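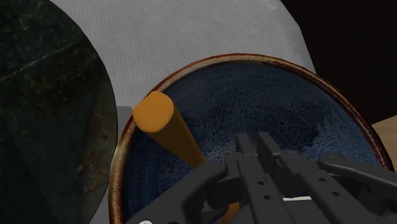

Vallia Residents' Forum
Board: Buildings and Common Areas
Thread: Proposed change to quiet hours, Després House

Graciela Palma (moderator)
29 November 2025
Members are invited to comment on the draft revision of Rule 15, which governs noise in flats and on the landings. Under the present wording, quiet hours begin at 10 pm on every day of the week. The draft would move the start to 9 pm from Sunday to Thursday and leave the other two evenings as they are. Comments will be passed to the managing agents, Osel, before the vote in February. Members are asked to keep to the subject and to refrain from naming neighbours.

northstair
I wish to record my support for the draft. Several households on our stair have school-age children, and the hour before ten is the one in which most of the disturbance takes place. The present rule offers no remedy for it.

flat114
I must respectfully disagree. Many residents return from work after seven. Under the draft, a person who arrives home at half past seven and eats would have very little time in which to run a washing machine or practise an instrument. The existing rule is adequate, provided that it is enforced.

northstair
The draft does not mention washing machines. It refers to "amplified sound, instruments and power tools".

flat114
I refer the previous poster to the second paragraph, which adds "and any appliance audible in an adjoining flat". That would include my machine, and very probably theirs.

northstair
I had overlooked that paragraph and withdraw the remark. I would support its removal. My view on the starting time is unchanged.

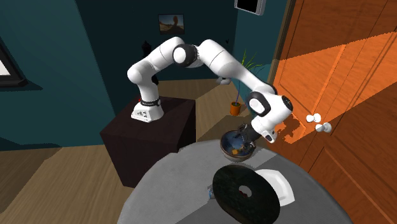 Re: Floors and carpets

lowerground
May I raise a related matter? Footsteps trouble us far more than music. The leases require carpet in bedrooms and hallways, yet a number of flats have been refitted with hard flooring. No change in hours will address this.

vedex_lane
Agreed in part. However, some residents removed carpet on medical advice, and any enforcement should allow for that. A good underlay would be a reasonable compromise.

lowerground
Underlay helped very little in our case. I would ask that the lease terms be applied as written, with exceptions granted on application.

Graciela Palma (moderator)
Flooring falls under the lease and cannot be altered by a vote on Rule 15. I have opened a separate thread for it and ask that further comments be placed there. The wording on appliances has been noted and will be sent to Osel with the other comments.

flat114
Thank you. Could the moderator confirm whether tenants may vote, or leaseholders only?

Graciela Palma (moderator)
Leaseholders only, with one vote for each flat. Tenants' comments will be forwarded in full.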